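Kavareck nesting bowls, set of five: review after a year

I bought the Kavareck plastic bowls last December to replace a set of glass mixing bowls that had gotten too heavy for everyday use. I cook most nights and bake on weekends, so they have been used a lot. I paid the regular price and have no connection with the company.

What you get

The set is five bowls and nothing else. There are no lids. Kavareck sells lids separately, and I did not buy them. The bowls came nested in a cardboard sleeve with a paper sheet between each one. Mine had a small label on the bottom of every bowl, and the glue took some work to remove. Cooking oil and a paper towel got it off in the end.

The whole stack weighs 370 grams on my kitchen scale. My largest glass bowl weighed more than that by itself. If you have sore wrists or you keep your bowls on a high shelf, the weight alone may be enough to make up your mind.

Mixing

The largest bowl is big enough for a batch of pancake batter or a salad for four people. It is too small for a double batch of bread dough. I tried that once with 400 grams of flour in each batch, and the dough was over the rim before the first rise was done. A single batch fits fine.

The light weight is a problem when you are stirring something stiff. Cookie dough drags the bowl around the counter. There is no rubber ring on the base, so I put a damp dish towel under it. With a hand mixer you need to hold the rim. I had an older bowl from Jaltura with a rubber foot, and it stayed put much better, although the foot came off after a couple of years.

The rim is rolled outward and gives you something to grip. It doesn't pour well. Thin liquids run down the outside unless you go slowly.

Cleaning and stains

They are sold as top rack dishwasher safe. I have run them on the bottom rack too, by accident, and the second smallest came out slightly warped. It still nests but it rocks a little on a flat counter.

Tomato sauce left a faint orange tint in one bowl after a night in the fridge. A day on a sunny windowsill took most of it out. Turmeric did the same thing and has not come out at all. Onion smell goes away after one wash. Scratches from a metal whisk are easy to see if you tilt the bowl toward a window, and I now use a silicone one.

Storage

Nested, the set takes up very little room. The fit is snug, and if you stack them wet they stick together and have to be twisted apart. I let them dry first.

For small jobs I like having all five out at once. Chopped vegetables go in the little ones and the scraps go in the biggest. They also get used for sorting buttons, screws and craft supplies, and they rinse clean afterward.
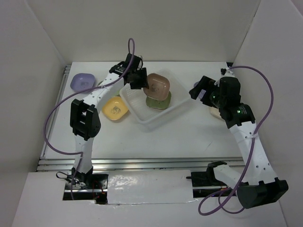 Five plastic bowls and a basket on a white tabletop.

Compared with other sets

The Usitz set costs more and has a pour spout and a rubber base. It comes with only three bowls, and the smallest is still too large for a beaten egg. If you mostly bake, I would spend the extra money on that one. If you mostly do prep work, the smaller Kavareck sizes are more useful.

Rating

I give the set 9 out of 10 for prep and storage, and a 6 for baking. I lost points there for the sliding base and the poor pour. I would buy it again at the same price, and I would keep it off the bottom rack.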